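Bench notebook, packing cell
2026-03-13

Start of shift. Arm came up without complaint, which I am noting because it is the last nice thing I'll be writing for a while. Cycle counter reads 1046 since the last clear. Renato Jara cleared it on the first day of the trial and has been watching it the way other people watch their super balance.

Where we are. Station 2 is where the arm picks small parts and sets them down in a layout, and a person then checks the layout and boxes it. Until the trial, one person did all of that, usually while talking to someone at the next bench. Now the arm does the setting down and the person does the checking, and it's too far from the next bench to talk over the compressor. This has come up more often than the pick rate has.

Garnside job went through first. 105 sets, two kicked back. Both kickbacks were the same fault, part landed across the line into the neighbouring cell. The checker caught both. I asked how, expecting something about the display, and was told "it looked wrong." I have put this in the fault log under Method of Detection.

Went over the cell layout with Renato before smoko. We both agreed the blue tape had been a temporary measure. Neither of us could agree on when temporary was meant to end. The Hullel fixture plate was supposed to replace it and the Hullel fixture plate is still a quote in somebody's inbox.

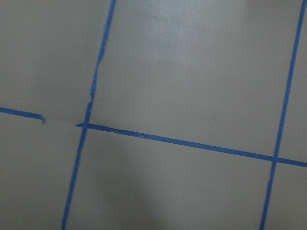
Tape grid from the wrist camera. Gap in the cross line, left of the junction. Ragged edge on the left upright.

The gap matters more to the people than it does to the arm. The arm doesn't look at the tape at all when it's placing, it goes to taught positions, and it would go to them just as confidently if we repainted the surface in polka dots. The tape is for whoever is checking. They need to see at a glance which cell a part belongs to, and the eye does a fair bit of filling in where a line stops short. Fine at seven in the morning. Less fine after lunch.

Also worth writing down: the grid runs on a slant in the camera view. Renato thinks the camera bracket has rotated. I think the tape was put down by a person at the end of a Thursday. Put a square on it. One corner is out, so I'm claiming half the argument. Bracket still to be checked, and he is claiming the other half in advance.

Glare toward the top middle of the view, with a darker patch down at the bottom. If we ever do move to camera checking (the Grorow people keep bringing it up), the lighting wants sorting before anybody buys software. I said this in the July meeting too. It was minuted as "lighting - noted".

Talked with the afternoon crew at changeover. Things they raised, as close to their words as I could get:

Standing and checking is harder on the back than placing was, even though you lift less. You don't shift your weight as much.

When the arm stops they don't know if it's thinking or broken. Could the light be a different colour for each. (Yes. It already is. The legend is on the far side of the guard, facing the wall. Will move it.)

People used to learn the parts by handling them, and the newer starters don't know them by feel. I hadn't considered that one and don't have an answer. Suggested everyone new does a week on the hand bench before Station 2. Renato says that's a week of cost. I said so is a new starter who can't tell a left bracket from a right one. Left it there, we're both still speaking.

The name. The crew have been calling the arm Ilie, after the line it was bought for, and which it has never run. Management would like it called the packing cell. I expect it'll be called Ilie until it's scrapped.

On numbers, in case anyone opens this looking for some: the arm is slower than our quickest person and faster than that same person at the end of the day. It doesn't get bored, so its mistakes are all identical. I've come to quite like that, as you can usually find the cause. The human ones are more creative and mostly smaller.

Tried nudging the taught position for the middle cell back toward centre to cure the line-crossing fault. Ran a short batch. No crossings, but the Garnside parts were already boxed, so this was on scrap from the bin and proves very little. Repeat on live parts Monday.

To do
- Lift the damaged tape, clean the residue off, re-lay with a straight edge. All of it, no patching.
- Check camera bracket for rotation. Let Renato do it.
- Move the light legend to where a human can read it.
- Mat for the checking position. Ask for two and settle for one.
- Chase Hullel plate quote again.
- Raise the hand bench week at the next meeting and make sure it's minuted as more than "noted".

Left the arm parked and the guard closed. Roll of tape is in my top drawer, not the shared one, as the shared one eats tape.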